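About Slanina Marine Survey

Slanina Marine Survey carries out condition and valuation surveys on sail and power boats up to 60 feet in length. The firm was set up by Eduard Hrubý, who remains principal surveyor. Our office is in Lirkdale, a short walk from the public launch ramp, and we keep a second desk at the Zotitz boatyard during the haul-out season, which opens in March.

Scope of work

A pre-purchase survey covers the hull, deck, rig, steering, through-hull fittings, fuel and water tanks, and the electrical system. Moisture readings are taken on a fixed grid below the waterline and at each deck fitting. Standing rigging is inspected from deck level unless the mast is down – going aloft is quoted separately. Engines are run under load during the sea trial, but we do not open them. Oil samples can be drawn on request and sent to an outside lab.

Insurance surveys follow the same checklist, with the sea trial left out. Damage surveys are written to the order of the owner or the underwriter and state the cause only where the evidence supports it.

Records

Our files hold 1574 completed reports, of which 891 concern fiberglass sailboats. Findings are entered in Birumier, a reporting program written in-house, and graded by urgency. Each report is held for 10 years and can be reissued to the client who paid for it. We do not release reports to later buyers without that client's written consent.

Independence

We do not sell boats, list boats or take referral fees from brokers or yards. Repair estimates are given as a range and are not offers to do the work.

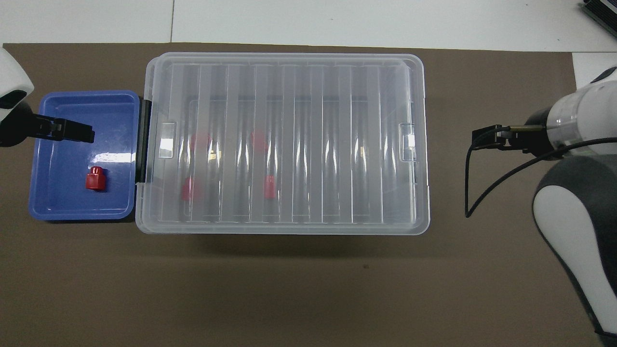

How long does it take to receive a survey report?

The written report is sent within two working days of the sea trial, or of the inspection where no trial is held. Lab results, if ordered, follow as a separate sheet.

Fees are charged by overall length and are payable before the report is released. Haul-out and yard charges are billed by the yard.

Page last revised July 13, 2021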